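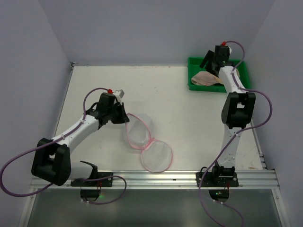

Does a credit freeze stop someone from using a card I already have?

It doesn't. A freeze keeps lenders from pulling your credit report to open new accounts. Cards you already carry work the same as before, for you and for anyone who has the number.

Asked by Imani Crenshaw, 2019-02-06

Details: I froze my credit at all three bureaus after a letter from Osum, the store where I buy work clothes, saying customer records had been copied. Yesterday my card had 2 charges I didn't make, one for $3 and one for $300. I thought the freeze would cover this. Do I need to do something else with the bureaus?

Hanna Karpenko
Call the number on the back of the card and report both charges. The small one was probably a test to see if the card was live. Ask for a new card number and follow up in writing to the billing inquiries address on your statement – that is usually not the address you mail payments to. Keep a copy of the letter. Under federal law your liability on a credit card is capped at $50, and most issuers charge you nothing. If it's a debit card, move faster, as the limits depend on how soon you report it.

Leave the freeze on. It is still useful if they got your Social Security number too.

Gopinath Gowda
Same thing happened to me, $69 at some gas station. Bank fixed it. Just call them.

Bohdana Vasylenko
Agree with Hanna. Also change the password on your store account, and anywhere else you used it. Any bills on autopay will need the new card number – I forgot my phone bill and got a late fee in April. You can file a report at IdentityTheft.gov as well. It gives you a list of steps and some letters you can print.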